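Section 4: Laying the cover and setting out the table

Read this section through before you start. It covers fitting the Cekon cloth cover to a table you already own, and setting out the tray, plate and small items for sorting or craft work. If your table came with the cover already fitted at Herkiser, skip to step 7.

You will need:
The folded cover
The clip bag (11 clips, one is a spare)
A soft brush or lint roller
The steel tray and the plate

Fitting the cover

1. Clear the tabletop and wipe it down. Let it dry fully. Damp trapped under the cover will leave a mark on a varnished top.

2. Unfold the cover with the soft side up. Fold lines from shipping are normal and drop out overnight. Do not iron.

3. Line up one rounded corner first, then the corner next to it. Work toward the far side with flat hands.

4. Push the clips on from below, starting at the corners. The clips open up to 60 mm. For a thicker top, order the Moynihan long clip.

5. Brush the whole surface in one direction.

CAUTION: Do not slide the table by pulling on the cover. The clips will hold the cloth but they will not hold the weight of the table.

6. Check that you can walk around all sides. If a second table stands behind this one, leave enough room for a chair between them.

Setting out

7. Put the steel tray near you, left of center. It can sit at an angle if that suits your hand. The cloth keeps it from sliding, but a tray with a heavy load on one end can still tip if it hangs over the side of the table.

8. Put the plate on the far right. Small cups and loose pieces such as toy bricks go on the plate so that they don't pick up lint.

9. Stand boxes upright at the far left. Coil any cable and lay it beside them, with the loose end away from the tray.

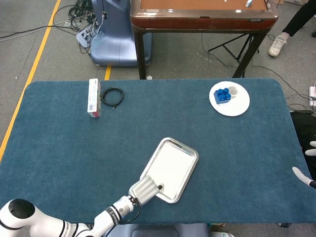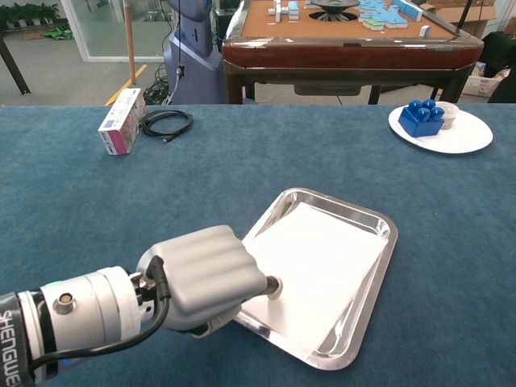 10. If you will be writing or marking, lay a single sheet of paper flat in the tray. Trim it if it rides up on the rim -- a sheet that bends at the edge will not stay put. Change the paper when it gets dirty.

11. Keep drinks off the cloth. A cup that holds beads or other dry pieces is fine on the plate.

NOTE: The tray rim is polished and can throw glare under a ceiling light. Turn the tray a little until the glare goes away, or move the lamp.

Cleaning and storage

Brush the cloth after each use. For spills, blot with a dry towel, then with a damp one. Do not scrub. The cover can be hand washed in cool water and dried flat. It shrinks slightly the first time, mostly along the length.

Wash the tray with dish soap and dry it right away. Steel wool will ruin the finish.

To store the cover, roll it with the soft side in. Do not put anything heavy on the roll. The Platetthorpe storage tube (part 1360) fits all sizes except the 200 cm cover, which needs the wide tube.

If a clip cracks, replace it before using the table again. Spare clips are sold in the same bag as the originals.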